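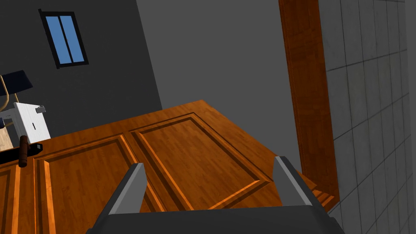

Simulated two-finger gripper above a paneled wooden cabinet, with a tiled wall to the right.

Simulation-first purchasing

Simulation-first purchasing (sometimes shortened to "sim-first buying") is a way of planning for robot equipment in which a school, workshop or small company tries out its intended tasks in a computer-rendered room before it settles on an arm, a gripper or a place to put them. It is most often used by buyers who have money for one good purchase and would be badly hurt by a wrong one.

Background

The practice grew up slowly in small teaching labs, where the budget for a whole year might be smaller than the price of a single arm. The term itself is usually credited to Iona Chisholm, who used it in a planning handbook written for the Priltcombe training workshop. Her handbook is a friendly and rather rambling piece of work -- it has a long aside on how to measure a doorway -- but its main advice has been copied widely. Write down the jobs first, she says, then build them on the screen, and only then ask for prices.

Method

A buyer usually begins with a room that looks something like the one where the machine will live. Kitchens are a favorite, as they bring cabinets, walls and small household things close together, and a gripper that seems generous in a catalog can feel very large indeed once it has to work between them. Different finger shapes are then tried on the same task. Two-finger grippers are normally tested first, being simple to model and among the easier kinds to budget for.

The notes made at this stage cover reach, finger opening, mounting height and the clearance needed around the base. Warrick Maihi, who revised the handbook, added a page for tasks that were dropped along the way, and many readers think it the most useful page in the book.

Budgeting

The Ormsby worksheet, named for the college where it was drawn up, divides a plan into six headings: arm, gripper, mounting, safety, computing and upkeep. In the sample plan printed with it, the gripper and its spare fingers come to $3,835, and yearly upkeep is set at $536. Neither figure includes shipping, which has surprised more than one new buyer. The worksheet asks for two supplier quotes under each heading and leaves a generous margin for handwritten remarks.

Computing costs are easy to forget. A machine good enough to run the simulation may already be in the building, but it may also be busy every afternoon, and the worksheet asks for the hours it is free.

Limits

A rendered room is kinder than a real one. Cables, dust, worn hinges and uneven floors are often left out, and friction is hard to get right. Nikau Henare has argued that a simulated trial should decide what goes on the short list and that the final choice should wait for a loan unit. Maricel Abella takes a softer view, at least for low-cost grippers, where the loan fee can eat up much of the saving.

See also

Equipment life cycle
Loan unit
Ostden checklist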